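Collecting demonstrations with bedding and soft goods: how should episodes be divided?
Posted 1/5/18 by Alisstead

Our organisation is preparing a set of human demonstrations for a learning system intended to sort and fold household textiles. Operators work with hand-held grippers in furnished rooms, and the recordings are reviewed centrally before being released for training.

The collection protocol was written for rigid items such as cups and boxes, where an episode begins with the hand at rest and ends when the object is released. This definition has proved difficult to apply to duvets, quilted pieces and fleece. An operator may grasp the same article several times before it is in a usable position, and reviewers disagree as to whether each grasp constitutes a separate episode. We have 200 recordings awaiting a decision.

We would appreciate guidance on the following: whether regrasps should be divided, whether failed grasps should be retained, and whether the starting arrangement of the articles ought to be standardized.

Flarkent

It is recommended that the episode be defined by the task and not by the grasp. Where the instruction is "move the quilted article to the left side", everything from the first approach to the final release belongs to one episode, including any regrasps. Dividing the recording at each closing of the jaws removes the context in which the operator chose the next grasp point, and that choice is a large part of what the system is expected to learn.

Grasp events may still be marked within the episode as a secondary label. Our reviewers enter a mark when the jaws close on the fabric and another when they open. Thick material requires some care in this respect.
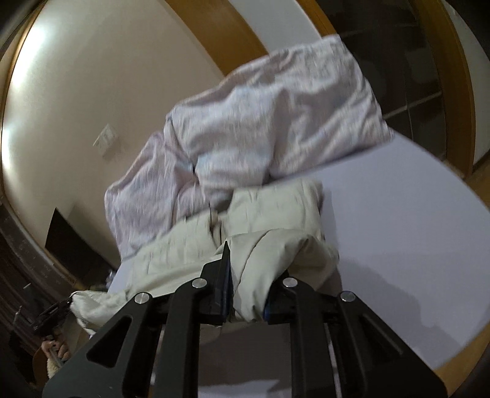 A padded article will often fill the space between the fingers well before it is held firmly, so the closing mark should be entered when the jaws cease to move, as opposed to the moment of first contact. Reviewers should also record which article is held whenever two or more overlap. Pale colours are easily confused with one another on playback, and the operator's spoken note at the time of collection is more dependable than a later judgement.

Failed grasps should be retained and labelled as such, provided that the operator recovers and completes the task. Episodes abandoned partway should be stored separately.

With regard to the starting arrangement, we advise against standardization. Articles should be dropped in a heap and the heap redone between episodes. In our February collection, 32 episodes were set aside on the grounds that the heap had been left almost unchanged from one to the next.

Bikimia

We keep everything and sort it out afterward. Storage is inexpensive.

Vũ

I concur with the first response in most respects, with one reservation. Very long episodes are cumbersome to review. Our practice is to permit a division where the operator has released all articles and withdrawn both hands, and to assign the 2 resulting parts a common parent number so that they may be rejoined if required.

It would also be advisable to have the same reviewer complete all of the pending recordings for a given operator. Individual habits in handling cloth vary considerably, and a reviewer who is familiar with them will place the marks more consistently.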